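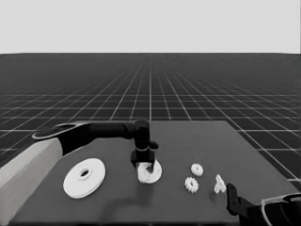 Nendale, February

I've been stuck on the gear task since before the holidays, and I finally have a result I trust enough to write down. It isn't a big one. It changed how I generate training episodes, so it goes on the blog.

Quick recap if you haven't read the earlier posts. The goal is a policy that picks white plastic-looking parts off a table and puts them together, trained only in simulation. The parts are a big pulley, a medium disk, two small spur gears and a little Y-shaped bracket. I call the whole setup Stoter, which is also the name of the repo. The simulator is Oltico. I've complained about its contact solver before and will do so again further down.

The old version of the data was 3000 scripted episodes. Every one started with the arm in the same home pose and the parts in random spots. The policy trained on that looked good on the first grasp and then fell apart. If the fingers came down a little off center, it would hover, close on nothing, lift, and carry its imaginary part over to the other side of the table. There was nothing in the data about being in a bad position, so it had no idea what to do in one.

The fix I tried is the one everybody suggests: start some of the episodes in the middle. I took the scripted runs, cut each one at a random point during the approach or the grasp, nudged the gripper by a few millimeters, and let the script finish from there. The Tokgöz planner handles the replanning, and it is fast enough that I could leave it going overnight on one machine. Some of those restarts failed and got thrown out. I ended up with 3217 episodes in the new set, a mix of full runs and restarts, so close to the old size. I wanted it that way. If I had doubled the data I wouldn't know what had helped.

I trained both policies with the same network, same settings and 5 seeds each. Then I ran them on part layouts neither had seen. Averaged over seeds, the restart policy finished the first pick and place on over 80 percent of layouts. The old one was well under half. The gap was there on every seed, and that matters to me more than the average.

Most of the gain is on the medium disk and the gears. The pulley barely moved. It is wide and has a raised ring around the hole, and the policy still can't decide between grabbing the ring and grabbing the rim. I think that is a problem with my script, which picks whichever grasp is closer and so flips between the two for nearly identical starting positions. I should just pick one.

The nudge size mattered more than I expected. Too small and the restarts are nearly the same as the full runs. Too big and the script spends its time on wide recovery swings that the policy then copies when it doesn't need to - it would get right over a gear and wander off. I settled on a middle value by trying a few, and I haven't swept it properly.

Now the complaining. When the fingers push down on a part instead of around it, Oltico sometimes lets them sink into the surface. I lost a lot of time on that, as some of my "successful" grasps were the fingers being stuck inside a disk. I now reject any episode where penetration goes past a limit, and I re-ran the old set through the same check before comparing. The numbers above are all after that filter.

Things I haven't done: anything with the second arm beyond parking it, anything with color or texture on the table, and anything on hardware. The floor is still the default grid and I have no reason to think the policy would survive a real camera.

Next is the pulley grasp, then the actual assembly step, where a gear has to line up with something. I'll put the restart script in the repo once I've taken the hard-coded paths out of it.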